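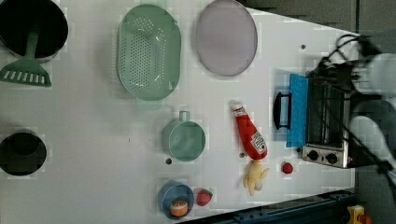
Mint green spatula and colander on the white table

Wiritcombe in January – worth the detour?

pudleybound
Hi all! We've got 2 nights in Wiritcombe in January and I keep going back and forth on the walled garden (the one with the old pilgrim well). Is it worth it in winter, or should we just take the train on to Pudley? We won't have a car.

grustorero_fan
Go! I went last winter and loved it. It's a nine minute walk from the station, flat the whole way, and the well is right inside the gate. The tea room does a plum cake that I still think about. Get there before 11 if you want the place to yourself.

marnie_k
Gonna disagree here. I thought it was kind of a letdown with nothing in bloom. You walk one loop, you read the sign about the well, you're done. Pudley has the harbor and way more places to eat.

grustorero_fan
But the loop is the small part! Did you go up the steps behind the chapel? The view over the valley is the whole reason I'd go back.

marnie_k
The steps were roped off when I was there – ice, I guess. So maybe I got the bad version.

hollmann_i
I live two stops down the line. They do close the steps on frosty mornings, but usually they're open again after lunch. Ask for Gudrun Kleinschmidt at the ticket window, she knows the story of the well better than the sign does. And bus 29 goes from the garden to Pudley, so you can do both in one day.
Ingeborg Hollmann

pudleybound
Oh that's perfect, thank you!! I had no idea about the bus. Does it take cards?

hollmann_i
Cash or the Gerlach day pass, last time I rode it. The pass also gets you into the garden.

marnie_k
OK, with the pass I'd say sure, go. Still eat in Pudley though.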